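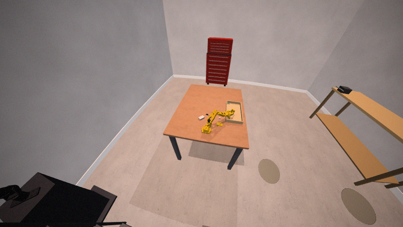
Medus wall paint is a water-based matt emulsion for interior walls and ceilings in workshops, utility rooms, schools and other premises where surfaces are touched, knocked and cleaned often. It is supplied ready to use in white and in a range of greys. Grey walls with a white skirting board suit a plain working room well, and they sit comfortably beside a beige floor or a strongly coloured item such as a red tool cabinet. The paint has been made by Lurevier at its Culteton works since the range was first introduced, and all grades are sold in the same containers.

Available finishes
Medus Standard is intended for walls in ordinary use. Medus Hardwearing contains a higher proportion of binder and should be specified for corridors, entrances and the lower part of any wall against which trolleys or furniture may be pushed. Both grades dry to the same flat finish and may be used side by side in one room, provided that the containers carry the same batch number.

Colours
White, Pale Grey, Mid Grey, Slate and Stone are held in stock. Other shades are mixed to order and cannot be returned. Colours shown on screen are a guide only, and customers are asked to request a painted card before placing a large order. Cards are sent free of charge, up to four for each enquiry.

Technical information
Type: water-based emulsion
Sheen: matt
Container sizes: 5 litres and 10 litres
Coverage: about 55 square metres from 5 litres, one coat, on smooth sealed plaster
Touch dry: two hours in normal conditions
Second coat: after four hours
Full hardness: 28 days
Application: brush, roller or airless spray
Cleaning of tools: water

Coverage will be lower on bare block, textured surfaces and new plaster. A sealing coat of clean water and paint, mixed as stated on the label, is required on new plaster before the first full coat.

Preparation and use
Surfaces must be sound, clean and dry. Loose paint should be scraped back to a firm edge and any hollows filled and rubbed down. Grease is to be removed with sugar soap and the wall rinsed afterwards. Stir the paint thoroughly before use and again after any break in the work. Do not apply when the temperature of the room or the wall is below 8 degrees, or when it is likely to fall below that figure before the paint has dried.

Painted walls should not be washed until full hardness has been reached. After that, marks may be removed with a soft cloth and a mild detergent - abrasive pads will polish the surface and leave shiny patches. Medus is not suitable for floors, skirting boards, metalwork or outside walls. For skirting boards and door frames, please refer to the Collado satin range, the white of which has been matched to Medus White.

Storage
Keep containers upright, tightly closed and protected from frost. Unopened paint may be stored for two years from the date on the lid. Do not empty into drains or watercourses.

Ordering and delivery
Orders are accepted from trade account holders and from members of the public. Delivery within the mainland is free on orders over £400. Mixed colours require a further three working days. Full pallets hold 56 of the 10 litre containers and must be unloaded by the customer with suitable equipment.

Questions on specification should be addressed to Haiyan Tan, Technical Department. Trade accounts and pallet orders are handled by Fasil Hadgu at the Culteton office. The Slate shade will be supplied in the Hardwearing grade only from September.

Page last revised 6 Apr 2025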